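Print this page
E-mail this page

Chapter 7
Planning and Paying for a Robot Work Cell

Most first budgets for a robot are written around the arm. The buyer finds a price, adds shipping, and sends the form upstairs. Then the arm arrives and there is no table rated for it, no free outlet within reach, and no money left for grippers. This chapter covers the rest of the list, in the order a buyer will need it.

We begin with a case that returns throughout the chapter. Jolura is a small garment rental firm that wanted two-armed handling of clothing before pressing. Augustina Atinga, the operations manager, was given one quarter to write a plan. Her first draft had a single line for equipment. Her final draft had 93 lines, and most of the added ones were small: clamps, power strips, spare gripper fingers, cable, floor mounts, table covers. 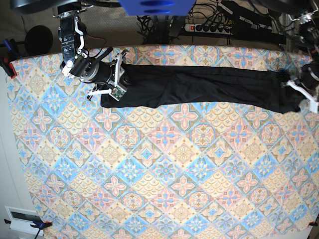
Chapter 7, page 3

Cloth handling shows why the short list fails. A long black piece of cloth is held near both ends, one gripper to each end, so two arms must be bought, mounted and powered together. The patterned cover under it is held with clamps at its edges. The power strip shares the floor with a tangle of cables. Each of these is a purchase, and each takes up space that has to be in the floor plan.

Atinga sorted her lines into three groups: items needed on the first day, items that wear out, and items that could wait. Liviu Avram, who handled purchasing, set a limit of $3000 for the second group and asked for a separate reserve of $1000 for parts missed in the plan. The reserve was spent by April, mainly on cable and mounting hardware.

Quotes came from two suppliers, Skulau and Clelik. Clelik was cheaper for the arms but did not include grippers. Section 7.2 puts the two quotes on the same footing and shows how to do this for your own bids.

Before reading on, write down every item you would need to run one cell for one shift. Keep the list. You will price it at the end of Section 7.4.

Print this page
E-mail this page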